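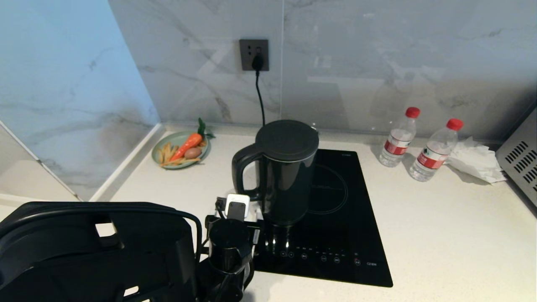
3.2 Gasket aging and brew pressure

Silicone and rubber gaskets from two suppliers, Fisard and Clorkard, were fitted to identical aluminum stovetop brewers of the six-cup size. Each brewer was filled to the safety valve with filtered water, and the basket was loaded level with medium-ground coffee, without tamping. The upper chamber was tightened by hand to a fixed torque mark. Gaskets were aged in a dry oven at the Pelbridge laboratory and removed in batches over 20 days, the first batch being drawn in July.

Leakage was measured as the loss in total mass between filling and the end of the brew, corrected for steam released at the spout. The correction follows the method of Acharya and was obtained from separate runs with a new gasket and no coffee in the basket. Runs in which the safety valve opened were discarded and repeated with a fresh charge.

Rubber gaskets hardened faster than silicone ones. By day 7 the rubber parts had lost enough thickness that water was seen at the threads before coffee reached the spout. The silicone parts held their seal throughout, although two of them took a permanent set on the side nearest the handle – an effect we attribute to uneven closing of the chamber. Filter plates were replaced whenever the gasket was, so clogging of the plate can be ruled out as a cause of the higher pressure in late runs.

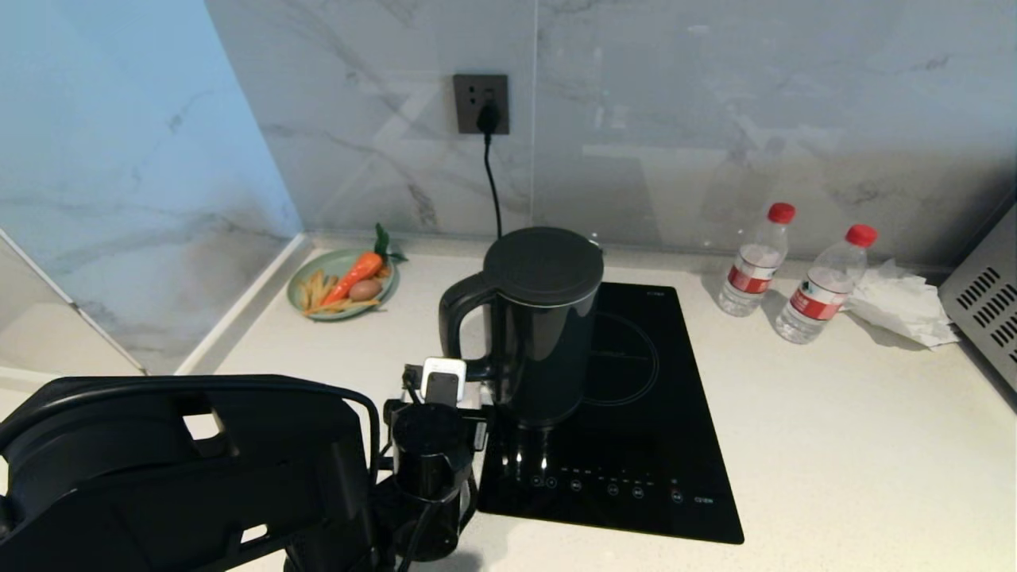
Figure 6. Electric kettle on the induction cooktop.

Extraction yield fell with leakage, but the relation was weak below the point at which the threads became wet. Above it, brew time became erratic and the yield could not be predicted from mass loss alone. For this reason the regression in Section 3.3 is limited to runs with dry threads. Gasket hardness was recorded before each run but is not used as a predictor there, as the readings on the thinner Clorkard parts were affected by the support plate.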